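4.3 Becher greifen und umsetzen

In diesem Abschnitt bringen Sie Barna die erste richtige Hausarbeit bei: ein Gefäß aufnehmen und an einem anderen Platz abstellen. Klingt banal, ist aber eine der schönsten Übersichten darüber, was ein Arm in der Küche schon kann — und wo er noch ins Schwimmen gerät!

Voraussetzung: Greifer montiert und kalibriert (Abschnitt 4.2), Steuersoftware Liswood gestartet, Not-Halt in Reichweite.

1. Stellen Sie einen leeren Becher in den Arbeitsbereich. Für den Anfang bitte kein Glas.

2. Wählen Sie im Menü »Aufgaben« den Eintrag »Umsetzen« und setzen Sie die Greifkraft auf Stufe 8.

3. Führen Sie den Arm von Hand über den Becher, bis beide Finger seitlich auf gleicher Höhe stehen. Position speichern.

4. Fahren Sie die Zielposition an und speichern Sie auch diese.

5. Starten Sie 14 Durchläufe mit halber Geschwindigkeit. Liswood legt für jeden ein Protokoll an.

Hinweis: Dünnwandige Becher geben nach. Verformt sich die Wand, gehen Sie in Einzelschritten mit der Kraft zurück.

Vorsicht: Keine heißen Getränke! Das gilt auch für Becher mit Deckel.

Was dürfen Sie erwarten? In unserer Testküche hat Vimala Gounder 89 Durchläufe mit wechselnden Bechern gefahren, 33 davon brauchten einen zweiten Griff. Für einen Tischabräumer ist das noch zu viel, für eine Maschine, die den Becher vorher nie gesehen hat, finden wir es großartig. Spülmaschine einräumen steht dagegen weiter auf der Wunschliste.

4.4 Zwei Gefäße dicht beieinander 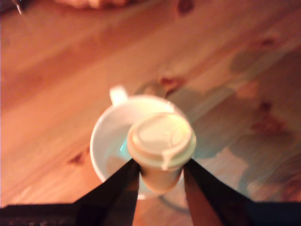

Lesezeit: 2 Minuten

Zwischen den schwarzen Fingern sitzt der kleine Becher mit Deckel, direkt bei der weißen Tasse. Solche Lagen sind für Barna deutlich anspruchsvoller als ein frei stehendes Gefäß, und genau deshalb lohnt sich das Üben.

1. Aktivieren Sie »Nachbarobjekte beachten«.

2. Greifen Sie den Becherkörper knapp unterhalb des Deckels, nie den Deckel selbst.

3. Heben Sie senkrecht an, bevor Sie seitlich verfahren.

Hinweis: Henkel erkennt Liswood noch unzuverlässig. Drehen Sie Tassen so, dass der Henkel vom Greifer weg zeigt.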